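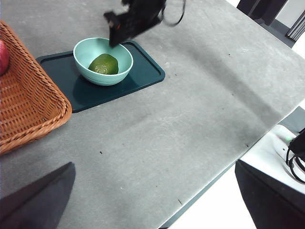
Chapter 8
Counting the Jobs: What a Casino Announcement Does and Does Not Tell You

Last updated 2019-03-24

When a casino company wants to build in your town, the first number you will hear is a number of jobs. It will be in the headline of the press release and in the first minute of the public meeting. It will be a round number. This chapter asks where such numbers come from, and how much weight a town should put on them.

Take Flenden, a mill town that had lost its mill. In January the Heffernan company told the town council that its planned casino and hotel would bring 500 jobs. The local paper printed the figure the next morning, the mayor repeated it, and by the time the zoning vote came up it was being used by people on both sides of the argument. Those against the casino said that 500 jobs were not worth the traffic. Very few people asked whether there would be 500 jobs.

We will come back to Flenden several times, so it helps to know how the story went. The casino opened. It did hire. At the end of its second year, the payroll records given to the county showed a good deal fewer people than the announcement had led most residents to expect, and a large share of them worked part time. The company said, correctly, that it had never promised 500 full-time posts at one site on one date. The town said, also correctly, that this was what everyone had heard.

8.1 What is a job?

The word sounds simple. In an announcement it can mean any of the following:

A full-time post with benefits, held by one person all year.
A part-time post, counted as one job no matter how few hours come with it.
A building job that ends when the roof is on.
A job at some other business, such as a laundry or a bakery, that is expected to grow because the casino is there.
A post that will be filled "at full build-out," meaning after a second phase that may or may not be paid for.

A careful report keeps these apart. Most announcements add them up. Suppose a company plans to have 25 dealers on the floor at busy times. To cover nights, weekends, sick days and people who quit, it may hire far more than 25 dealers and give each of them a short week. Every one of those people has a job. Few of them could pay the rent on a house with it. If you are told the number of people hired, ask for the number of hours paid. The second figure is harder to dress up, and you will find that it is also harder to get.

The usual way to deal with short weeks is to turn hours into full-time equivalents. Two people who each work half a week make up one full-time equivalent. The method is dull and it works fairly well, but watch what the company treats as a full week. If the base is set low enough, the problem you were trying to fix comes straight back in.

8.2 Jobs that move

Efthymia Raptis ran a restaurant in Flenden before the casino opened. Within a few months she had lost two cooks and most of her evening servers to the casino's buffet, where the hourly pay was a little better. In the company's first report these workers appear as new jobs. From the worker's side the move was likely a good one, and nothing in this chapter should be read as saying it wasn't. From the town's side, no job had been added. One had changed its address.

This is called displacement, and it is the part of the sum most often left out. There are two main forms. In the first, workers leave one local employer for another. In the second, customers do. A family that spends its Saturday money at the casino steakhouse doesn't spend it again at the diner, and if the diner then cuts a shift, that lost shift belongs in the sum too.

How large is the effect? It depends mostly on where the customers come from. A casino that draws visitors from far away brings in money the town would not have seen. A casino that fills its parking lot with neighbors mainly moves money across the street. Companies know this, and so the studies they pay for tend to assume a lot of visitors. Look for the page where that assumption is made. In the study given to the Flenden council it was in an appendix, in one sentence, with no source.

8.3 The multiplier, handled with care

You will remember from Chapter 2 that a new wage gets spent, and that part of what gets spent becomes somebody else's wage. A multiplier is a number that tries to sum up this chain. If a study uses a multiplier of 2, it is saying that each job at the casino leads to one more somewhere else.

There is nothing wrong with the idea. The trouble is in how freely it is used. A multiplier worked out for a whole state is often applied to a single town, though a town keeps much less of each dollar. Slot machines are bought from makers elsewhere. Profits go to owners elsewhere. The manager may live in the next county and shop there. Each of these is a leak, and small places leak more than large ones.

Be wary, too, of a multiplier applied to a total that already has spin-off jobs in it. This is double counting, plain and simple, and it turns up more often than you would think in reports with handsome covers.

8.4 Who is doing the counting?

The study for Flenden was written by a consulting firm, Irureck, and paid for by Heffernan. That does not make it false. Someone has to pay for research, and a town with a shrinking budget seldom can. But a reader should ask what would have happened to a study that came out the other way. Would it have been printed at all?

Melina Giannakopoulos sat on the council at the time and voted yes. In an interview for this book she was frank about it. "We had one report. We didn't have a second report. You can't weigh one thing against nothing, so you end up taking it."

Her colleague Iason Moschos voted no, and his reasons deserve the same hard look. He told the meeting that the casino would destroy more jobs than it made. He had no study at all. Doubt is useful only when it is pointed in every direction, and claims of ruin should be checked as closely as claims of riches.

8.5 A town that asked

Keven, a slightly larger town, had an offer of its own and went about it in another way. The council asked that the hiring figure be written into the host agreement, stated in full-time equivalents, with a fee due if the company fell short. The figure in the agreement turned out to be well below the one in the press release. It is worth stopping on that point. The company had not changed its plans in between. It had only been asked to sign.

It would be pleasant to report that Keven did much better as a result. The evidence is thin. The casino there met its target, but the target was low, and the fee clause was never tested. What Keven got for its trouble was a number it could check, and some readers may feel that is a small prize. Section 8.6 looks at the pay records from both towns and lets you judge.

Terms to know

Displacement: the movement of workers or customers from existing local businesses to a new one.
Full-time equivalent: total paid hours divided by the hours in one full-time post.
Host agreement: a contract between a casino company and the town where it operates.
Leakage: spending that leaves the local area.

Before you read on

Find a news story about a casino, stadium or resort planned for a place you know. Write down the jobs figure, who gave it, and whether the story says what kind of jobs they are. Keep your notes, as you will need them for the exercise at the end of Section 8.7.

8 comments | 25 shares

Sign up for our newsletter to hear when new chapters are posted. You can unsubscribe at any time.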